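From: Natalina Gentile
To: handheld-rigs list
Date: Thursday, March 30, 2023
Subject: Re: [handheld-rigs] tracking drops out on the right gripper

Khang Đinh wrote:
> We took over the Bangera pair from Tuấn last month and the right
> one loses its pose whenever the wrist rolls outward. Left one is
> fine. Same firmware on both. I have swapped the cables and run the
> Trateck calibration again, no change. Do I need to reprint the
> marker cube, or is something else worth checking first?

Khang,

Don't reprint yet. We had the same fault on our pair in November and it was the cube mount. The two screws under the cube back out a little at a time, and once there is play in the bracket the cube lags behind the jaws on a fast roll. Hold the jaws in one hand and try to twist the cube with the other. If it moves at all, take the screws out, clean the threads, put them back with the blue threadlocker and leave it overnight. Then calibrate again. A calibration done with a loose cube is no good, so throw out the one you have.

After that, check how you sit. We do the five-second check seated, both grippers held out in front over the floor, cubes facing up, timer screen on top of the right forearm where you can read it.
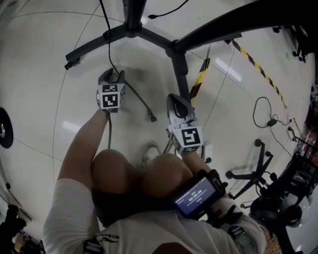 Both grippers out in front, timer at 00:00:05.

Start the timer, hold still to five, then roll each wrist out and back slowly. Do the left first so you have something to compare with. Our log flags any run with more than 7 lost poses. Before the repair the right side gave 418 in a single session, and it has stayed under the limit so far.

Two other things. Wipe the cube faces with a dry cloth only - alcohol took the black off one of ours. And look at the forearm strap, which can creep toward the wrist and let the screen mount touch the gripper body.

We go over the screws every 3,000 cycles now. Aicha Zaki keeps the sheet if you want a copy.

Natalina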